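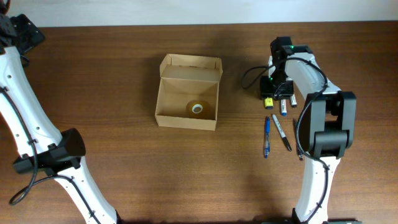 3. Packing the Desk Sundries Box

Your Pleditz home office kit has a good many small bits and pieces that like to wander off, and the sundries box is where they live between moves. It takes very little time to pack, so do put the kettle on first and enjoy it.

Before you begin

Clear a good stretch of table and wipe it down. You will want your pens and pencils, your spare batteries and a roll of clear tape, all within easy reach of the box.

1. Open the cardboard box and fold the flaps well back, so that you can see right down to the bottom.

2. Lay the roll of tape flat on the floor of the box, towards one corner. It is the widest thing going in, and the rest settles much more happily beside it.

3. Gather the pens and pencils into a bundle — caps on, please — and lay them along the longest side.

4. Put the batteries in last, in the small Cullness pouch supplied (part 349).

Caution: Never pack loose batteries against keys, coins or paper clips. If one has leaked or swollen, leave it out altogether and take it to a battery recycling point.

Note: On a polished table, lift the box when you want to move it. Grit caught underneath can leave fine scratches along the grain, and they are a nuisance to get out.

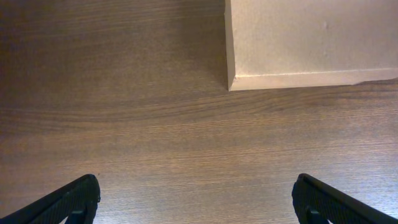

Closing and labelling

5. Fold in the short flaps, then the long ones, and run a strip of tape along the join. Press it down firmly with your thumb.

6. Write the contents on the Ginon label and stick it to one end, where you can still read it once the boxes are stacked. Spare labels are listed on page 42.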